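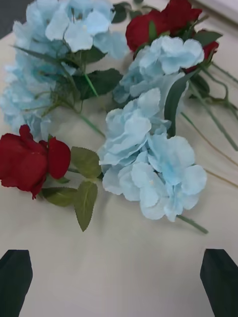 ok so I told Hülya I would do the flowers for her mom's birthday lunch and then remembered I have never arranged a flower in my life. thread, I guess

the one decision I made early: fake ones. it's August, the lunch is outside, and last year real hydrangeas on that patio were limp before the soup came out. Hülya was on board right away. Her mom, Nermin, has had the same silk peonies on her TV cabinet since I was in middle school so I don't think she'll be offended

colors are pale blue hydrangeas and red roses. I know. I know!! I wanted blue and white and I got outvoted in the group chat. Canan said red and blue would look like a gas station on the Fourth of July and then Eylül sent a picture of her grandma's teacups (pale blue, little red roses) and that was the end of that argument

and I have to say I'm coming around to it. the blue is so light it's almost white in some places, so the red does all the shouting and the blue just sits there being fluffy

first lesson: lay everything out flat before you put a single stem in a vase. I used to think you just stood there poking things in until it looked nice. Kevser did a weekend course at Deltcombe a while back and she says flat first, always, heads at one end and stems at the other, so you can see what's fighting with what

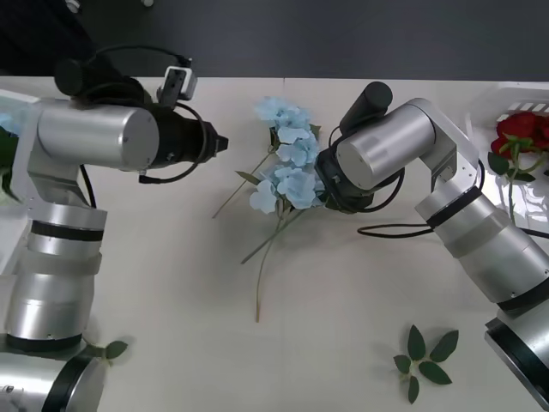 Blue hydrangea on the white table, stems trailing off to the left.

second lesson, hydrangeas are space hogs. one head takes up as much room as a fistful of roses, so they go down first and everything else has to squeeze in around them. if you start with the roses you will be pulling it all apart again (ask me how I know)

also FLUFF THEM. they get squashed flat in the shipping box and look like a bath mat. you go around with your fingertips and lift each little floret, and it takes forever, and it makes more difference than anything else in this whole thread

roses are the other way around, they come too tight and too perfect. Kevser bends the outer petals back a bit with her thumb. I did that and lost a petal. glue exists

someone in the replies wanted to know this so I'm putting it up here where people can see it 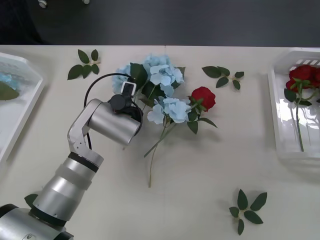
Do you leave the fake leaves on or pull them off?
I leave on the ones right under the bloom and pull off anything that would end up inside the vase. The ones you pull off are worth keeping, they're great for hiding gaps at the end.

back to it. stems! the stems are wire inside and they are LONG. do not cut them on day one. bend the ends up into a hook and see how the height looks, then bend it again, then sleep on it. you can't put length back on

when you do cut, use actual wire cutters. I used my good kitchen scissors once on a fake eucalyptus and they have not closed properly since November

I'm doing 4 vases for the long table, all low, so people can see each other over the top. Hülya wanted one giant one in the middle but her uncle tells stories with his hands and I could see exactly where that was heading

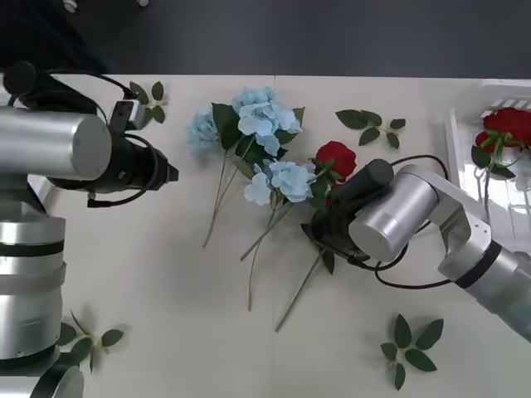
Two blues and a red, with the leaf sprigs still waiting their turn.

Kevser's rule for putting colors together is to let the rose tuck in right up against the hydrangea so they touch. if you leave a gap between them it looks like two separate bunches that got stuck in the same vase by accident. I tried it both ways and she's right, which is annoying

my own rule is that one of them should face a slightly wrong direction. when every bloom stares straight at you it looks like a school photo

the little loose green sprigs go in dead last. tuck them low around the rim. I thought they were filler and nearly didn't bother but they cover all the wire and the ugly plastic joints

things still to do: wash the vases, find the bag of pebbles for the bottoms (fake flowers weigh nothing, one breeze and it's all over), text Eylül about borrowing the blue tablecloth, which may be too much blue, we'll see

if anyone has a good way to get dust off fabric petals for later please tell me. Canan says hair dryer on cool, Nermin apparently shakes hers in a bag of salt?? trying the salt one first, will report back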